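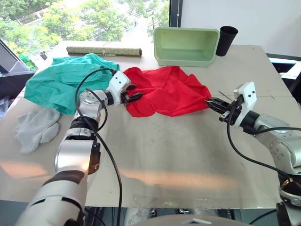
Mekdes Bogale

**Figure 1.** Two grippers and a red cloth.

## 4. Coding of Noise Complaints in Bar Reviews

### 4.1 Source material

The corpus consists of 3339 customer reviews of licensed bars in Worulville and Irutport. All reviews were written in English and posted by account holders to the Cullinane listings site. Reviews of restaurants with a bar counter were kept only when the listing gave the bar as the main business. Hotel bars were left out. In Irutport most of them share a listing with the hotel, and the text of a review often moves from the room to the bar and back without a clear break.

Reviews longer than 3000 characters are shortened by the site when exported. We did not try to recover the missing text. A shortened review was coded on what remained, and a flag was set in the record. The flag was later used as a control term in the model described in Section 5.

Star ratings were exported with the text but hidden from the coders. Earlier work by our group found that a coder who has seen a low rating is more likely to read a neutral remark about music as a complaint. The venue name was replaced with a code wherever it appeared in the text. Street names were left in place.

### 4.2 Unit of coding

The unit of coding is the remark, defined as the shortest run of words that refers to sound in the venue and can be read without the sentence before it. A review may hold several remarks or none. "Loud but fun" is one remark. "The DJ was great. You could not hear the bartender" is two, and they may receive different codes.

Remarks about sound outside the venue, such as street noise on a patio, were marked as external and set aside. Remarks about a quiet room were kept. Several reviewers complained that a bar was too quiet, mostly early in the evening, and dropping these would have made sound level look like a one-sided problem.

### 4.3 Code set

Each remark received one source code and one valence code. The source codes were recorded music, live performance, crowd, equipment, and unclear. Equipment covers blenders, ice machines, hand dryers, and ventilation. Television sound caused repeated disagreement in the pilot round. It was placed under recorded music when the remark mentioned volume only and under crowd when the remark referred to people watching a game.

The valence codes were positive, negative, mixed, and none stated. Mixed was reserved for remarks in which the writer gives both readings of the same sound. It was not used as a fallback. A coder who could not decide was asked to assign "none stated" and to write a note, and these notes were read by Amanuel Ejigu before the second round began.

A separate yes-or-no field recorded whether the remark mentions speech: ordering, talking with friends, or being asked to repeat something. This field is the main outcome in Section 5. It was added after the pilot, when Bethel Abdella pointed out that many remarks coded as negative under music were in fact about not being able to order a drink.

### 4.4 Procedure

Two coders, Bethel Abdella and Marek Baláž, worked separately on the full corpus. Both had been trained on a set of Cleledine reviews that does not overlap with the corpus used here. The Cleledine set was chosen because its bars are similar in size to those in Worulville, but it includes more live music, and the coders were told to expect fewer remarks of that kind in the main set.

Reviews were presented in random order and mixed across the two cities. Coders could return to an earlier review within the same session but could not change a code once the session was closed. No limit was set on session length.

After both coders had finished, disagreements were listed and discussed in the presence of Crescencio Sandoval, who had not coded any of the material. If the coders could not agree, he made the decision. The original codes were kept in the record next to the final ones, and agreement is reported on the original codes only. The coding file was locked on Oct 28, 2022, and all analyses use that version.

### 4.5 Sources of disagreement

Most disagreement concerned the boundary between recorded music and crowd. Reviewers often describe a room as loud without naming a cause. The rule was to code such remarks as unclear, even when the rest of the review made one source likely. Marek Baláž applied the rule strictly from the start. Bethel Abdella at first used nearby sentences to settle the source, and her early sessions account for a large share of the mismatches.

Sarcasm was the second source. A remark such as "bring a notepad if you want to talk" carries no negative word, and the two coders treated remarks of this type differently in the pilot. The final manual codes them as negative with the speech field set to yes. Exaggeration was taken at its direction and not its strength, as the code set has no intensity scale.

A smaller group of disagreements came from reviews that cover more than one visit. A writer may praise the sound on a first visit and complain about it on a second. These were split into separate remarks when the text marked the change of visit, and coded as mixed when it did not.

### 4.6 Limits

The corpus records what reviewers chose to write down. It does not contain sound level readings, and no claim is made here about the level in any venue. A bar whose regulars accept loud music may draw few remarks, while a quieter bar that has recently changed its playlist may draw many.

Opening hours were available for most Worulville listings but for few in Irutport, so time of visit could be used only where the reviewer stated it. The two cities are pooled in the main model for this reason and are treated separately only in the appendix. Seating layout, wall covering, and ceiling height were not recorded. Venues that closed before the export in June are missing from the site and so from the corpus.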